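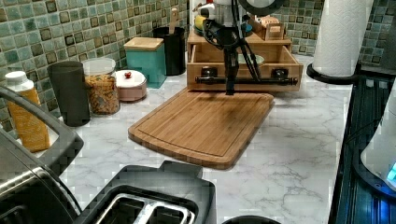 Do I need to know how to code to join the Edlow kitchen team?
Most of our members had never written a line before their first meeting. If you can show up twice a week and keep notes, you're fine.

Edlow Robotics Club, call for members, spring project. 11 spots open.

What it is: the household tasks project, getting ready for the Trustcombe student meet in March. Pick up, set down, put away, sort. Small moves, lots of repeats. Teams of 3. Each team gets one task and sticks with it till the meet.

Who we want: students, any major, first years welcome. Patient people. People who label files properly (please). Last year we lost a whole evening of runs to bad file names, not doing that again.

What you'd be doing
Setting up the counter between runs
Driving the arm, once you've done the safety hour with Ettore Messina
Writing up grasps that slip, teh boring part but it counts

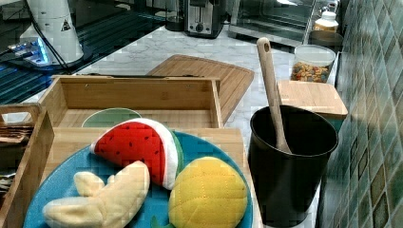

Soft stuff is its own task this year and the one we're shortest on people for. Plush squashes and shifts in the grip, so settings that work on a cup need redoing from zero. Good pick if you like fiddling. The Uibo team has it, the Ernen team has dishes.

Time: two evenings a week, 6 to 8:30. Longer in the last stretch before Trustcombe, be ready for that.

Cost: $35 for the term, covers the meet fee and the bus. Can't swing it? Tell Aled Gwynne, we'll sort it out quietly.

To apply: a short note to Aled at the club desk, room 29. Name, year, which evenings you can't do, and one thing you've fixed or tried to fix. No resume. We read them as they come in so sooner is better, and you'll hear back either way.

Already applied in the fall and didnt get a spot? Apply again, we had way less room then.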